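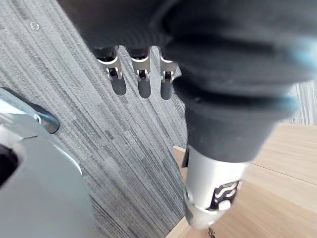
Figure 3. Elongated shadows on a floor, one under each of three metal fingertips. Photo: Baptiste Carré.

4.2 Shadows on floors: what counts as one, and where it ends

Most of the disagreement in the first round came from floors. Walls were easy. Tables mostly easy. Floors were a mess, so this section deals with floors only and the tabletop results are in 4.3.

The full set is 2391 indoor photographs. From these we drew 400 in which at least one cast shadow falls on the floor, and had each of them marked up by 11 raters working alone, in Kerer, on ordinary office screens. Raters drew an outline round every separate shadow and then joined it with a line to the thing they thought was casting it. No time limit. They could leave the line off if they weren't sure, and a fair few did.

Figure 3 is the kind of picture raters found quick. Three long dark shadows, three objects above them in the same left-to-right order, and the rounded ends of the shadows echo the shapes of the metal pieces. The fingertips are bright silver and the shadows dark, so there is little chance of taking one for the other. Matching was near enough instant: left to left, middle to middle, right to right. We had expected the right-hand pair to give trouble, the fingertip there being the smallest and partly tucked against the black material of the hand. It didn't. Raters seem to use the row as a whole and fill in the weak member from its neighbours.

That last point matters more than we first thought. Shadows that come in a row get matched as a row. Chair legs, railings, the teeth of a rake, fingers. When we cropped pictures like this down to a single object and its shadow and gave them to a second group, matching got slower and more of the lines were left off. Same shadow, same object, only the neighbours gone. We take this as support for the grouping account in Section 2, though it doesnt rule out the simpler idea that a bigger crop just gives more clues to where the light is.

Where the edge is. Harder question. The instruction was to draw round "the dark part" and we now think that was badly worded. Some raters followed the darkest core and some went right out to where the floor looked normal again. Both are fair readings. For shadows under a single lamp the two outlines nearly agree. For shadows from a window, or from several ceiling lights, they don't, and the outer line can wander off a long way. Hongmei Shen redid a part of the set with two outlines per shadow, an inner and an outer, and agreement went up on both. We'd advise anyone starting from scratch to do it this way. It takes longer. Worth it.

Gap or no gap. An object standing on the floor has a shadow that touches it at the base. An object held or hung above the floor usually has a shadow that's come away from it, and raters lean heavily on that gap for judging height. But the gap in a flat picture also depends on where the viewer is, and a camera looking steeply down from close by can squash it or open it up. We did not ask for height estimates in any metric unit for this reason, only for a choice of "touching", "just above" or "well above". With no second view there is no true answer to hand for most of the pictures, so what we report is agreement between raters and not accuracy. Reviewers of an earlier draft asked for accuracy. We haven't got it.

Floor surface. We had planned to sort floors by material, gave up -- raters could not tell vinyl from lino from painted concrete in a photograph and neither could we. What worked was a plain three-way sort by how busy the floor looks: plain, lightly patterned, strongly patterned. On plain floors outlines are tight. On strongly patterned ones (patterned carpet, mosaic tile, the speckled Riviere sheet in several of the corridor pictures) the outlines spread, and small shadows were sometimes missed altogether by most raters. Large ones hardly ever. Shine is a seperate problem. A glossy floor gives a reflection as well as a shadow, the two start from the same place, and raters with no drawing or photography training ran them together. Our written guide now has a page on this with two drawings.

Number of lights. Thirteen of the pictures show clear double shadows, that is two shadows from one object. Raters were split on whether to draw one outline or two. The guide said "every separate shadow" and the two halves overlap, so again fair enough either way. We kept both versions in the data and flagged them. In the small lighting trial in the Sevon room, with a Rornura desk lamp on a stand as the second light, moving the lamp in close made the second shadow strong enough that nearly everyone drew two. There must be a switchover point somewhere in between but the trial was too coarse to find it, steps too big. Left for later.

Dark objects. One thing that came up in comments and that we had no column for: when the thing casting the shadow is itself matt black, or dark with soft folds, people find it harder to say where the object stops and its shadow on the floor begins. Bright objects with hard bent edges are the opposite case, the light catches the edge and the outline more or less draws itself. We would have liked to split results by brightness of the caster but it was not recorded in the first round, and many objects are mixed, dark in one place and metal in another. Added to the form for the second round, see Appendix B.

Order of marking. Baptiste Carré noticed from the Kerer logs that raters nearly always began with the object and went looking for the shadow after, even though the tool asks for the shadow outline first. They'd hover over the object, then go down and draw. Shadows with nothing obvious above them -- caster outside the picture -- were therefore the ones most often skipped. So missed shadows in our data are not a random sample of shadows, and anybody using the outlines to train or test a shadow finder should bear that in mind. The orphan shadows were gone over again by both authors in May and put in by hand. They carry their own flag and can be dropped with one filter.

Agreement scores by floor type and by edge rule are in Table 5. The tabletop pictures follow in 4.3, with the same raters and the same form apart from the height question.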